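Chapter 7
What the Machine Leaves Behind

When the Uneo plant in Dulstead announced that garment folding would be automated, the staff were told that the dull part of the job was going away. Managers have made this promise for as long as there have been machines to buy, and it deserves a harder look than it usually gets. Which part of a job is dull? Who decided? And who does the work that is left?

Folding a shirt seems like a fair place to begin. A new hire learns it in a morning. Yet cloth has no fixed shape. A sleeve twists, a hem slides over the side of the table, and a person corrects both without stopping to think. A machine has to be shown these corrections again and again, and the showing is work too, done by people, often sitting or bending over tables for a whole shift. 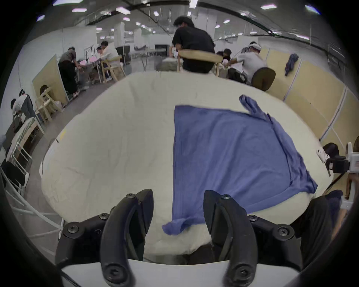 Company reports rarely have a line for this labor. The Dulstead project was described to investors as a saving of 37 folding jobs. The same report said little about the people now hired to demonstrate, check and redo, and nothing about what they were paid. If a job moves from one room to another under a new title, has it been automated? Salehi, the supplier, said yes. The pay records suggest a longer answer.

None of this means that the machines do not work, or that folding by hand is something to be missed. Many workers at Dulstead were glad to leave it. The trouble is with the accounting. A claim about saved labor should count all the labor, including the part done before the machine is switched on.

In this chapter we compare Dulstead with the Trirkiren laundry, where 2 lines were automated in February and 1 was later returned to hand work. Before reading on, write down a task you do every day and try to list each small correction you make along the way. Keep the list for Section 7.2.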